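发件人:Vimala Annamalai
收件人:慢车旅行邮件列表
主题:Re: 十月去 Lurus,住两晚够不够

Sowmya 你好,各位好:

晚回了几天,上周在搬办公室。先把原信留在下面,我逐段答。

> Sowmya Nair 写道:
> 我和母亲打算十月去 Lurus,从 Curkdale 坐火车过去。网上的资料很少,
> 旅游局的网页还是前年的时刻表。想问去过的人三件事:
> 一,换车麻烦不麻烦,母亲膝盖不好,楼梯多的站我想避开;

过去要换一次车,在边境那个小站。站台之间走地下通道,没有电梯,台阶共 29 级,中间有一个平台可以歇。我去年走的时候扶手只有右侧是好的。如果不想走台阶,可以下车后找穿橙色背心的站务,他们会带人从站台尽头的平交道过去,但要等对面的车开走才放行。换车时间如果只有十几分钟,建议改乘下一班。下午那班留的时间宽一些,到 Lurus 时天还没黑。

车票在 Curkdale 的窗口可以一次买到底,不必分段买。两个人来回我付了 3,080,是当地货币,含订座。机器上买不了跨境的票,网上能买,但取票还是要去窗口排队,等于没省事。

> 二,住哪里方便。看到有一家叫 Kubíček 的旅馆,评价有好有坏;

Kubíček 我住过两次,隔了几年。房间旧,床硬,早饭简单,面包、酸奶、一种咸得厉害的白奶酪。好处是离车站走五分钟,一路平地,而且一楼有房间。订的时候要写明一楼,写在备注里他们不看,得打电话。老板娘会德语和一点英语,上午打比较容易找到她。评价差的那些多半是夏天住的,没有空调,临街的窗又吵。十月没有这个问题,但暖气要到月底才开,多带一件毛衣。

老城坡顶上还有两三家民宿,风景好得多,但石子路很陡,出租车只开到城门。你母亲的情况,我不建议住上面。

> 三,值得住几晚,会不会一天就看完了。

只看老城,一天够。教堂、钟楼、旧浴场都在一条街上,浴场里面不开放,只能在院子里转转。我还是会住两晚,主要是为了星期六的集市。集市在河边,早上七点开始,过了中午就收得差不多了。前半段卖菜和蜂蜜,靠桥的那头是旧货,有铜壶、绣花桌布、旧证章、成串的珠子和耳环,价钱可以谈,但不要压得太狠,摊主多是附近村里的老人。只收现金,最好备零钱,大票常常找不开。镇上的取款机有两台,银行门口那台手续费低。
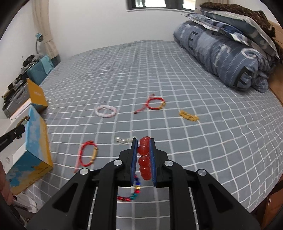 集市散了以后,可以沿河往下游走,路是平的,半小时到一座老磨坊。磨坊现在是餐馆,鳟鱼不错,豆子汤也不错,酒一般。回来如果走不动,餐馆可以帮忙叫车,价钱先问好。

另外有人在别的帖子里提到一条叫 Under 的地下酒窖参观线路,我没去过,只知道入口要下很长的石梯,里面冷。你一个人可以去看看,请你母亲在上面的咖啡馆坐一会儿。要不要预约,请去过的朋友补充。

回程提醒一句:星期日的火车班次少一半,上午只有一班,错过就要等到傍晚。车站的小卖部那天也不开,水和吃的前一天买好。

时刻表我手上有一份去年秋天抄的,字迹还看得清,需要的话私信我,我扫给你。今年有没有改,出发前还是到窗口问一声。

Vimala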